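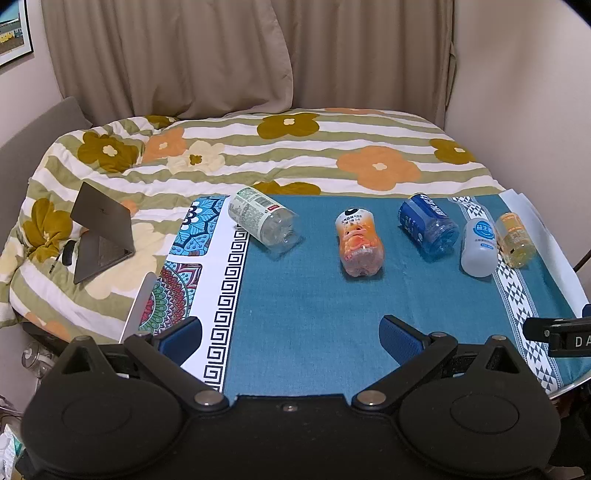
Stakach Readers' Club — Home and Table Group

Gristberg "Hosta" tablecloth, reviewed after one winter of use

By Ineke Mertens

I bought the Hosta cloth from the Farooqui shop for 4,000 rupees, after my old one got a burn from a pan that I will not discuss further. It was more than I wanted to pay. The cheaper cloths in the shop were all with fruit on them, and I have lived with fruit for a long time already. Usman Baloch, who writes the lamp reviews in our group, was with me and told me to take the plain brown one. I did not listen to him and I am mostly happy about it.

The pattern

The Hosta is a mixture of several patterns, and you must like this before anything else in the review is useful to you. The main part is a calm teal blue with a woven look. Along one side there is a white band with a black Greek key, and outside of it come big mandala panels with rounded corners. One has petals in light blue and navy with white circles, another has rings in red, green, black and pale blue. On the opposite side goes a white strip with dark triangles and diamonds, bordered by very fine dotted lines. After this strip the teal continues again.

When I describe it to people they think it must be terrible. In the room it is quieter than it sounds, because the teal takes most of the surface and the busy parts stay at the sides. My bed cover has stripes and flowers, and my curtains are taupe-brown and long, so the cloth had difficult neighbors. The curtains help very much. I think with white curtains I would have sent it back. Hrefna Blöndal from our group saw it and said that it looks like three tablecloths that have agreed to share a rent. She has since asked me where to buy it.

A small complaint about the pattern: it has a clear direction. The sides are not the same, so each time you put the cloth back you must decide which side the mandalas go. I put them to the left. The first weeks I put it the wrong way several times and only noticed it when I sat down with my tea.

How it lies on a low table

My table is low and stands in front of the bed. We use it for everything: breakfast, sewing, bills, and also sorting the empty bottles before they go to the collection. For a low table the size is generous. I ordered the smaller of the two sizes and still there is more cloth than table.

Here comes my biggest criticism. The edges do not want to go down. On the left a white edge curves up beside the mandala, and on the right there is a white folded flap that rises along the border. I tried the usual things. I left the cloth upside down for a night, I put heavy books on the fold, and I tried to smooth it with my hands each morning. The middle became nicely flat after some days, but the sides keep their own opinion. Jawad Shaikh bought the same cloth for a high dining table and says that his hangs well on all sides, so maybe the weight of a longer overhang is needed. On a low table like mine I would advise to measure carefully, or to hem it. I have not hemmed mine, since I am afraid to cut into the border.

The raised edge has one advantage. Round things that roll to the left are stopped there, sometimes. I would not depend on it with a full glass.

Daily use

I drink tea, my husband drinks coffee, and our nephew drinks anything that has a cartoon on the bottle. So the cloth has seen a lot. I wipe it every evening with a damp cloth and a small drop of dish soap. Tea goes away directly. Coffee goes away if you don't wait until the next morning. Turmeric was the difficult one: on the teal I cannot find the spot anymore, but on the white of the Greek key band there remained a light yellow shadow for 12 days, and then with the normal wiping it became so weak that I stopped to look for it.

Generally the white areas are the weak side of this design. Crumbs, threads and dust are all visible there. On the teal field they are less visible, and this is good or bad, depending on how honest you want to be with your housekeeping. I now wipe the white parts first and the blue after.

Things stand quite firmly on it. A bowl does not slide when you stir in it. When I lay bottles on their side for taking off the labels, they stay where I put them if I don't bump the table, even the smooth ones. Paper is another case. If you write on one single sheet, the pen feels the surface under it and the letters come out a little nervous. Put a magazine under.

I tested also the smell, because two people in the group asked me. On the first day it smelled like a new shower curtain. I hung it on the balcony until the evening and by the second morning the smell was gone — at least for my nose, and Shahzad Kiani, who has a better one, found nothing either.

Care instructions

The leaflet from Gristberg is one page, and in my package it was folded so small that I first threw it away with the wrapping. It asks not to iron, not to use bleach and not to put hot pans directly. It says nothing about how to store it. I roll mine around a cardboard tube with the pattern inside, and it comes out with fewer lines than when I fold it. Those lines that were in it from the shop took very long to go.

Spare corner clips can be ordered for 600 rupees. They were not in stock when I asked in March, and the shop could not tell me when they come. If I get them I will add a note here about the flap on the right side.

Would I buy it again?

For a high table, yes. For my low one, I would first ask for a smaller size, and if it doesn't exist I would probably still buy it and complain again. The colors are as strong as on the first day, the surface has no scratches that I can find, and the teal makes me glad in the morning when the curtains are still closed.

Usman wants me to mention that the plain brown one was 600 rupees cheaper. It is mentioned.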